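Setting up your student account: Part 2, Signing in and building your schedule

Hi again! If you made it through Part 1, you already have your student number and you've picked a password you can live with. Part 2 is the longer one, so get a drink and find a seat near an outlet. I'm Lowri Gough, I run the new student desk at Tuvbridge, and I wrote this guide after a May intake when I answered the same six questions until my voice gave out.

Last updated Monday, March 24, 2025. If your printed copy is older than that, please recycle it. The menus moved.

Before you start

You'll need your student number, the phone you registered, and your offer letter. A laptop is much nicer than a phone for this part. You can do it on a phone (my nephew did, on a bus) but the schedule grid gets tiny and you'll be pinching and dragging all the way through.

Signing in for the first time

1. Go to the Jaltilero sign-in page. The link is in your welcome email, about halfway down, under the paragraph from Wyn Bowen about parking. Use that link and not a search engine, which likes to send people to the old page.

2. Type your student number in the first box. Leave off the letter at the front. I know it's printed on your letter with the letter attached, and I've asked for that to be changed.

3. Enter your password and press Continue. A six-digit code will come to your phone.

4. Type in the code. You get 600 seconds before it expires, so there's no rush.

5. Check the name at the top right. If it's spelled wrong, or has lost an accent, stop and email us before you go any further. Jozefína Polák from last year's group was "Jozef?na" on her card, her locker and her library account for most of a semester, and it took three offices to sort out.

Caution: five wrong passwords in a row will lock you out until the next morning. After three misses, use the Forgot Password link and save yourself the wait.

Note: if you share a computer at home, don't tick Remember Me. Your brother doesn't need to be able to drop your classes.

Filling in your profile

6. Click your name, then Profile. Everything with a red star has to be filled in. The rest can wait, though I'd do the emergency contact now while you're thinking of it.

7. Upload your ID photo. Plain background, face forward, no sunglasses. The file limit is 2000 KB and most phone photos are bigger than that, so choose the Medium size when your phone asks. Aled Sayce in the card office looks at every one of them himself, and he'll write to you if yours needs redoing.

8. Write your short introduction. You get 770 characters, spaces included, and it goes on the group page where your classmates can read it. Say where you're from, what you want to study and maybe one thing you like doing. Mine says I keep bees!

9. Press Save at the bottom. Then scroll up and look for the green bar. No green bar means it didn't save, usually on account of an empty starred box somewhere above.

Choosing your orientation sessions

10. Open the Orientation tab. You'll see two columns, Required and Optional. The required sessions are already on your schedule and you can't move them (people do try).

11. Pick at least two optional ones. The Mostyn building tour fills up first, then the workshop on reading a syllabus, which sounds dull and gets the best feedback of anything we run. Emlyn Watkins leads it and he brings real syllabuses with the confusing bits circled.

12. Watch for clashes. Jaltilero turns a session orange when it overlaps with something else, but it will still let you book both. Pick one and drop the other, please, so the seat goes to someone on the waiting list.

Note: small group sessions are capped at 18. If one is full, press Join Waitlist and keep an eye on your email. Spots do open up in the last few days, and you'll have until midnight to accept.

13. Look through the open lab visits. These are drop-in, with no booking, and they're listed at the very bottom of the tab under Around Campus. Come for five minutes or stay for an hour, whatever suits you.
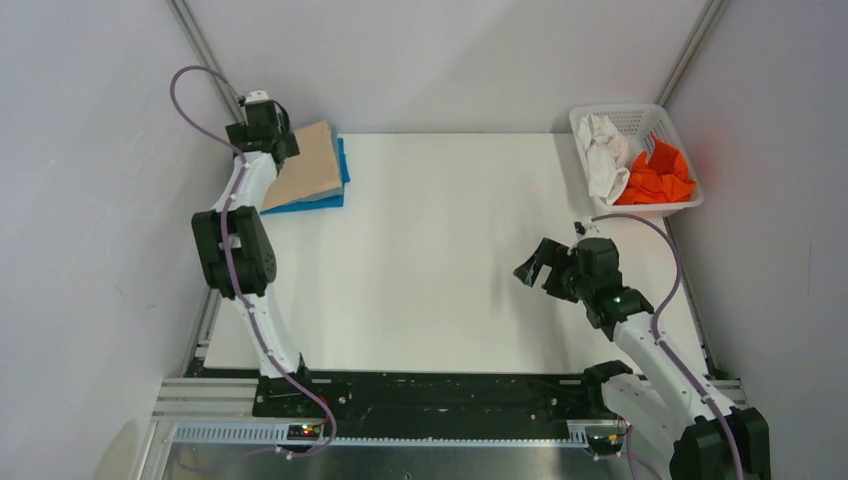
14. Press Confirm Schedule. A copy goes to your student email and a second one to the address you applied with. If you only get one of the two, check your junk folder before you write to me.

Putting the schedule on your phone

15. Install the Genent app and sign in with the same number and password. Say yes to notifications, at least for the first week. Room changes go out there first and the paper signs on the doors catch up later.

16. Tap Calendar, then Sync. It can take a couple of minutes the first time. If the screen stays blank, close the app all the way, open it again and pull down to refresh.

Caution: don't type your sessions into your phone's calendar by hand. Hand-typed entries won't update when a room changes, and you'll end up outside a locked door on the wrong floor.

If something goes wrong

Code never arrives: check that the last two digits of the phone number on the screen are yours. If they're not, call the desk and have your offer letter ready.

Schedule is empty: your enrollment fee may not have cleared yet. Give it two working days.

Page is in Welsh and you don't read Welsh: click the little globe at the top left.

Everything else: email the new student desk and put your student number in the subject line. Part 3 covers your library card and printing credit, and you can start it as soon as your confirmation email shows up.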